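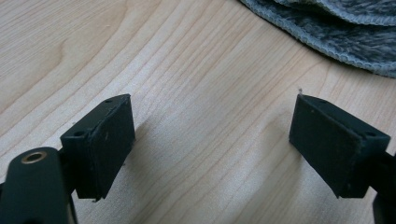 3 min read

Coursework > Materials and Surfaces > Student Reports > Water Uptake in Finished Timber

Water Uptake in Finished and Unfinished Timber
Jyoti Rawat

1. Aim

The project compared how much water pale timber takes up through its face when left bare, oiled or varnished. Table tops in shared kitchens are wiped down several times a day, and the finish is often chosen on price alone.

2. Samples

Boards were bought from Chaudhary, a timber yard in Gasthorpe, and cut into 13 blocks. Five were left bare, four were given two coats of Braline oil and four were given two coats of Rovon varnish. End grain was sealed with wax on every block. End grain draws in water far faster than the face and would have hidden the effect of the finish.

All blocks were kept in the same store room from December until their weight stopped changing between weekly readings.

3. Method

Each block was weighed, placed face down on a wet sponge for eight hours, blotted and weighed again. The balance was checked against a 1000 g mass before each session. Blocks were then dried on a rack and the test was repeated.

4. Results

The bare blocks gained the most weight in every run. Oiled blocks gained less, but the gap narrowed with each repeat — the oil was not renewed between runs. Varnished blocks changed least, apart from one with a scratch through the coating, which behaved much like an oiled block.

Blocks with swirled grain took up water less evenly than straight-grained ones. Raised grain could be felt on all the bare blocks after the first run.

5. Sources of error

Blotting was done by hand and the pressure varied. Room humidity was not logged. The wax seal lifted on one oiled block and its last reading was left out of the averages.

6. Further work

A longer test with the oil renewed between runs would give a fairer comparison. Hot water and detergent should be tested separately.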